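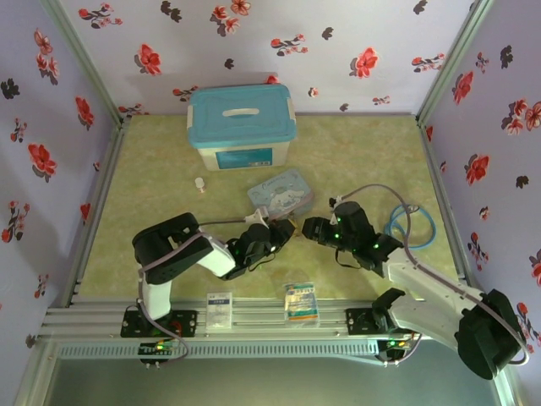 From: Flesavora household list
Date: 15/06/2020
Subject: Re: Medicine boxes, what do you keep and where

Replying below the quoted part so the thread stays readable.

> I finally emptied the bathroom cabinet and found blister strips
> with no box, two open tubes of the same cream and a bottle with
> the label rubbed off. I'd like to move everything into one
> container with a lid. Questions for the list:
>
> 1. Clear box or solid box?
> 2. Do you keep the cardboard packages or throw them out to
> save space?
> 3. Is a metal tin any good for the small stuff?
> 4. What do you write on the label?
>
> We are two adults and a kid in grade school, with one hall
> closet and no spare shelf in the kitchen.

I went through the same job in March, so I'll take your questions in order.

1. I use a translucent plastic box with a teal-blue lid. The lid has a white handle slot, and I lift it down from the closet shelf with one hand. I had a solid gray one from Jukico before this and I kept buying things I already owned. With the translucent plastic you can't read the packages through the side, but you can tell when it's getting full or when it's nearly empty. For us that's enough.

Measure your shelf first. Mine has to go in short side first, and I didn't check until I got it home.

2. Keep the cardboard. The dose and the warnings are on it, the leaflet is inside, and on some strips the expiration date is only stamped at one end, so once you've popped a few tablets the date can go with them. I tried putting loose strips in freezer bags and gave it up after a few weeks. The small medicine boxes stand on edge like file cards and they take up less room than you'd think. If a box is too big for what's left in it, cut the panel with the instructions off and put a rubber band around that and the strip.

Bottles are different. The tiny ones fall over and roll under everything else, so I stand them in a corner with the boxes packed against them. Your bottle with the label rubbed off should go to the pharmacy take-back. Don't try to guess what it is.

3. A tin is fine for adhesive bandages, tweezers, a thermometer and that sort of thing. We use a flat light-blue one with a cartoon dog on it, and our kid knows that's the one for scraped knees. I would not put medicine in it. A tin with a cartoon on the lid looks like candy to a small child, and visitors bring small children. Same goes for any old cookie tin. The tin lives in the kitchen drawer where anyone can get at it, and the plastic box stays up high.

Please also remember that a handle on a lid is not a lock. If the kid can climb, get a box with a latch or put a latch on the closet door.

4. I have one blue label on the front. Keep it short. I started out listing the contents and it was wrong within a month. Now the list is a sheet of paper inside the lid, in pencil, with the name of the item and the month it expires. When something gets thrown out I cross it off. When the sheet is full I copy it over.

As for sorting day, lay a mat or an old towel on the table and take everything out before you put anything back. I made three piles: keep, take back, and ask the pharmacist. The third pile was the biggest. I also found charging cables in with the cough drops, and those went to the desk.

Somebody asked last month about the Sayce drawer dividers. I bought a pack and sent it back. They are made for cutlery and the slots are too narrow for most cartons. A strip of stiff cardboard cut to the width of the box does the same job.

One question of my own. Has anyone found a good place for the box in an apartment where the closet backs onto a water heater? The closet we have now is cool, but we may be moving in the fall and the new one gets warm. I'd rather not use the bedroom.

--
To leave this list or switch to the daily digest, use the settings page on the Flesavora site. Replies go to all members.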